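Moving the accounts off the old computer

The desktop in the back bedroom is nine years old and I have been putting off replacing it for the last three. It has all our household records on it, going back to when we rented the flat over the bakery on Fenance Road, and the thought of sorting through them was worse than the thought of waiting for it to start up every morning. Then in spring it began switching itself off halfway through things. I lost the same gas bill spreadsheet twice in one evening and decided that was enough.

I wrote a short post when I first started on this and a few people asked how I was getting on, so these are my notes. They are mostly about paperwork.

The first job was finding out what I had. I did a search for every document, spreadsheet and scan and got 3097 files. I had expected a few hundred. A lot of them were copies. I used to save a new version of the budget every month with the date in the name, and then at some point I stopped using the date and started using words like "new" and "new final", which is no help to anyone now. 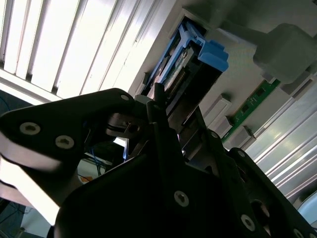

I went through them by folder, an hour each evening after tea. I kept tax papers, anything to do with the house, pension letters, insurance, and the warranty for the boiler. I got rid of utility bills older than six years, old bank statements that I can get from the bank anyway, and every takeaway menu I had scanned in, of which there were more than I would have guessed. Benedita Peixoto, who used to do bookkeeping for the shops along Mercado, told me to check the rules on tax records before deleting anything, and I did. If you are self-employed you need to hold on to yours for longer than I had thought.

For names I settled on the year first, then the subject, then who it was from. So a letter from the water company is "2021 water letter". It sorts itself into order without my having to do anything. I did try a numbering system at the start, but by the second evening I was having to look up my own numbers, so I went back and changed them all.

The photographs were a separate problem. Edgardo Maglaya lent me a second drive to copy them on to while I worked out what to do, and they are still sitting there. My sister Charito wants the ones from our parents' house and I want the ones from Grarudmont, the year we had the cottage with the bad chimney. There is a folder called "misc" with 57 pictures of a hedge. I remember the dispute about the hedge but I don't remember taking that many.

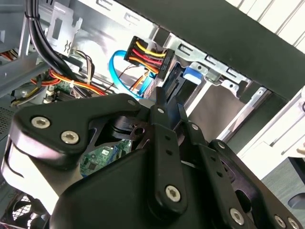

Passwords took two full evenings. I had them in three places: a notebook, a file on the computer called "recipes", and my head. I have put them all in a password manager now. I wrote the main password on a card and gave it to Charito in a sealed envelope. If you live on your own I would say do this before you do anything else on the list.

I also closed old accounts as I went. There were 93 in the notebook, counting shops I had bought from once. Some let you close the account in a minute or two. Others want you to ring up. One garden centre asked me for the postcode I had registered with and I got it wrong twice, which is fair enough after four house moves. I have not finished these and I may leave the last dozen or so.

For backups I now have one copy on the new computer, one on a small drive in the kitchen drawer, and one online. The online one took three nights to upload on our connection. I copy to the drive on the first of the month, when I pay the window cleaner, so that I remember. I opened five files at random from the drive to check they worked. One of them didn't, so I copied that folder again and then it was fine.

Mylene Dumlao asked in the comments last time whether paper copies are still worth keeping. I have kept the deeds, birth and marriage certificates, my will, and anything with a proper stamp on it. They fit in one box file. The other four box files have gone to the charity shop, and the shelf they were on now has the sewing machine on it.

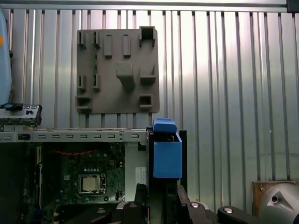 Grey panel against the ribbed metal wall.

The old spreadsheets opened in the new program with no trouble, apart from one where all the dates had turned into five-figure numbers. You select the column and change the format back to date. I spent most of a Sunday lunch hour retyping them before I found that out.

Still to do: the photographs, the remaining accounts, and the emails, which I haven't looked at yet. I am aiming to have Edgardo's drive back to him by July.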